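Search the site Go

How Do You Teach a Robot to Tidy Up?

You can't just tell it. "Clean that up" barely works on you, and you have ears.

So people show it. One way is remote control: you sit with a pair of joysticks or handles, and the robot copies what your hands do. The engineers at Hirkstead tried this with a robot named Gokis. Picking up one sock took eight minutes. The sock was not even a difficult sock.

Another way is to leave the robot out of it for a while. A person holds a gripper in each hand — think of fancy salad tongs — and does the job with those. Blocky black-and-white patterns on the grippers help a computer work out where each one is and which way it's pointing. Later, the robot gets to study all those moves, like homework, only it never says it left it on the bus.

Once is not enough. You might open the same box 1,000 times, starting from a different spot and sometimes moving the box a little. If you always did it exactly the same way, the robot would learn that one way and be baffled when the box turned up two inches to the left.

Mistakes can be handy too. If you drop something and pick it up again, the robot can learn what picking things up again looks like. Your teacher may not accept this argument about spelling.
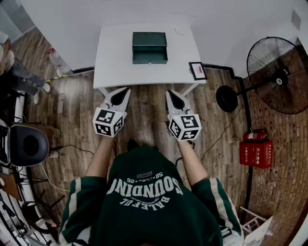

Robots don't get bored, of course. The people teaching them do, so they take breaks and have snacks, and then they go back and open the box again.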